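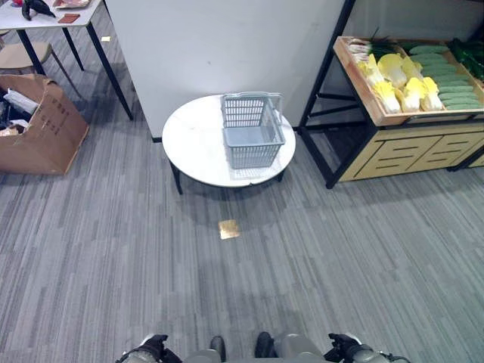

## Borrowed Footage: a report on our found-footage short, *Tanusetti*

Our group set out in August to make a short documentary without shooting anything ourselves. The rule was simple enough when we wrote it on the whiteboard, and it caused us a good deal of happy trouble for the rest of the term. Everything in the film had to come from home movies and holiday reels in the Prurnura collection, which the college library lets students use for coursework.

### Choosing the material

We started with a list of 1738 clips, many with no label beyond a place name. We split them between us, watched them in the evenings (with plenty of tea) and kept 80 that we felt we could cut together. I had expected the weddings to be the best part, but I ended up loving the long, shaky shots out of car windows on the road to Fulov, where somebody is always talking just out of range of the microphone.

### Editing

The finished film runs 15 minutes. Our first cut followed the order of the years and felt like a slide show, so we started over and arranged it by time of day, from breakfast to porch lights. The sound took much longer than we had planned for! Most reels from before 2000 had no audio at all, and we spent two weeks arguing, in a friendly way, over whether adding birdsong was cheating. We left those sections silent.

### What we would change

The Potgieter reels deserved more room than we gave them, and I still wish we had kept the lake sequence. We also should have written down clip numbers from the first evening, as the credits had to be pieced together from memory and three different notebooks.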